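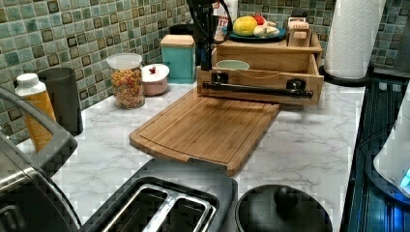
Section 8: When the arm stops at the drawer (code 452)

If you set up your Lilano kitchen cell the way I set up mine, sooner or later you're going to meet code 452. The arm goes down for the drawer, stops dead, and the Rola panel tells you "force limit, joint hold." I saw it so often in December that I could hear it coming (the joints make a little groan first!).

What happened in my case was pretty dumb. The drawer on the small wooden box has a black bar handle that stands out on two brackets, and my stored pull pose was a hair too low. The fingertip slid in behind the bar and then pushed sideways against the bracket. The drawer couldn't go that way, the arm kept trying, and the force limit did its job. Then I hit Resume, which you should not do, and the whole box skated across the marble and knocked a bowl out onto the floor.

CAUTION: Never press Resume on a 452 while the gripper is still touching the handle. Resume picks up the same move at the same force. Use Release first, every time.

CAUTION: Keep your hands out of the space between the handle and the box until the arm is in hold and the enable switch is off. That gap is just the right size for fingers, yours included.

Getting the arm free

1. Press the stop button, even if the arm is already standing still. A 452 is only a hold, and a hold can be cleared from the panel by somebody who doesn't know you're leaning over the counter.

2. Wait 10 seconds. The brakes need a moment and the status light on the Evley controller lags behind.

3. Look at the gripper from the side and from above before you touch anything. From above it's really hard to tell whether a long black finger is over a board or jammed down on it, and I've been fooled both ways.

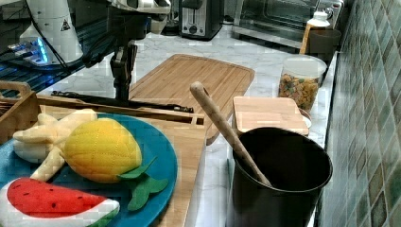 I got into the habit of crouching down until my eyes are level with the counter. If you can see daylight under the finger, you're fine to go on. If you can't, treat it as contact.

4. Hold the box down with one hand on top, well away from the handle. Take off the plate or whatever else is sitting up there first.

5. Reset the stop button, set the speed to 5 percent, choose Release on the panel, and jog straight up. Don't jog backward! Backward pulls the drawer out with the finger still hooked in it.

6. Once the finger is clear of the bar, jog to Home and switch the enable off again.

Note: If Release is grayed out, the controller still thinks the stop is pressed. Twist the button until it pops. Mine sticks.

7. Clear the counter under the arm, leaving only what the program needs, and check that the cable loops aren't snagged on anything. A cable pulling on the wrist can set off a 452 all by itself, and then you'll spend an evening blaming the drawer like I did.
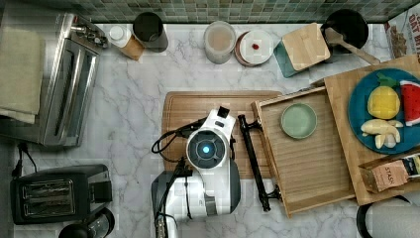 8. Teach the pull pose again. Bring the fingertip in level with the bar, midway between the brackets, and save it under a new name so you can go back to the old one.

9. Run the pull once at 5 percent with your hand on the stop button. If the box shifts at all, stop and teach it again.

If it keeps coming back

Check the box itself before you go digging in the settings. Mine had no grip pads under it and crept a little with every pull, so a good pose went bad by the end of the day. The pads in the Yoo accessory bag work fine. Please don't raise the force limit to make the code go away. I tried it once and bent a bracket, and the replacement handle doesn't come with screws.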